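Sunday evening and I finally have time to write down what happened with our pushing arm. It is a small fault, but it cost us most of a week, so maybe it helps someone.

We run a long test at the Lindside lab. The arm must push toy blocks over a board by itself, one instruction after another. The target was 1000 pushes without a person touching anything.

At push 258 it stopped with a protective stop. Fine, this happens. We released it, it did 7 more pushes and stopped again. The message was the same: force limit, vertical direction.

My first idea was the force limit itself. Randa Tarawneh wanted to raise it a little and continue. I am glad that she asked Suha Chidiac first, who is responsible for safety on our floor. The answer was a very short no.

Suha's rule: if a limit starts to trip and yesterday it did not, you do not touch the limit. You find what has changed. I have now written this on the inside of my notebook. 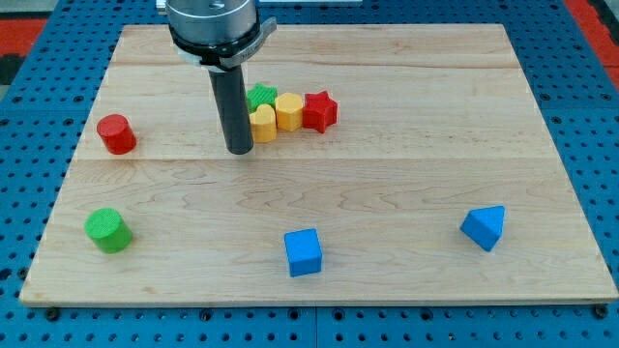 The fault was in the height. Our program keeps the tip at one fixed distance over the wood, and it believes that the wood is perfectly flat and level. With such a small gap under the finger, you do not have much room for a wrong belief. The board is made of planks, and near the long seam that goes across it the far part had come up a very little bit. You could not see it, but you could feel it with a fingernail.

So when the arm went over the seam with a low tip, it pressed on the edge of the wood, the force went up, and the controller did exactly its job.

Why only after 258 pushes? We think it is the heating. Over the weekend it is off, then on Monday the air becomes dry very fast. Jamila Amarasinghe, who knows wood much better than me, says this is enough to move a joint. I cannot prove it.

There was also a second mistake, and this one is mine. I had set the program to retry automatically after a stop. The idea was to save time at night. But a retry after a force stop means the arm goes back and presses at the same place again. Please do not do this. A force stop must wait for a person.

What we changed: the automatic retry is gone for all force stops. The tip height is measured at several points before each run — on both sides of the seam — and the program refuses to start if they differ too much. The force limit is the same as before.

After this the arm ran again from zero and we reached 2213 pushes before we stopped it ourselves to go home. Two of the blocks have some marks, the finger has none.

Somebody asked if a steel plate would be better than wood. Probably yes for flatness, but the blocks slide differently on it and then we cannot compare with our old runs. We stay with the wood for now, and Jamila will check the seam every week with a straight ruler.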